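Exhibitor pass for connected mobility expo, can I change the name on it?
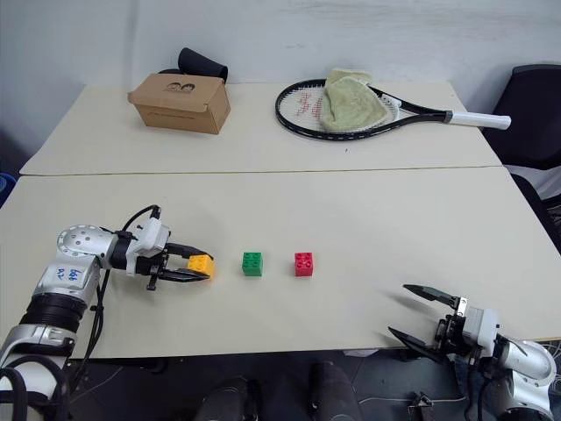
My company, Fondley, booked a small stand at the Trellgate connected mobility expo. We paid for 4 exhibitor passes back in May. One of the people on the booking has left and I need to put a new hire on it instead. The portal lets me edit the job title and the email but the name field is grayed out. Do I have to buy another pass? They are $800 each at this point so I would like to avoid that.
Sioned Wynne
September 21, 2021

remton_fleet
No, you don't have to buy another one. Log in with the account that made the booking, go to Orders, open the order and pick "Transfer pass." The name field on the badge page is always locked. The old badge code stops working as soon as the new person accepts the email, so do it before you print anything. We did two transfers last time and weren't charged. If you don't see the transfer link, write to the exhibitor desk and put your order number in the subject line.

gasket1979
just go to the desk in the morning, they changed mine there. bring ID

Villanueva
The desk can do it but the line was long when I went. Also check whether your pass covers the startup pitch sessions. Ours didn't and we had to add those separately.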